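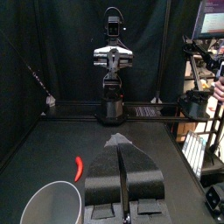
Assistant Coach, Women's Second Team (part-time)

Hukdale Netball Club is looking for an assistant coach for its second team, starting in August. The team finished mid-table last season and has kept most of its players. The squad is 12, and we expect to add 2 more after trials.

You will work with the head coach at practice every Thursday from 6:30 p.m. and on match days. Home games are played at the Plornasitz Sports Hall. Away games are mostly within an hour's drive, and the club pays for gas.

The work includes:
Running warm-ups and shooting drills
Keeping match stats and going over them with the players
Helping pick the team for league and cup games
Filling in for the head coach when needed

You should have coached or played at club level. A coaching certificate is useful, but we will pay for the course if you don't have one. A background check and current first aid training are required before your first practice.

Pay is $645 a month during the season. There is also a one-time payment of $1,160 if you stay through the end of the cup.

To apply, send a short letter and the name of one reference to the club office at Hukdale, or leave it at the front desk of the sports hall. Interviews will be held at the hall in the evening. Applicants will be asked to run a short drill with the squad.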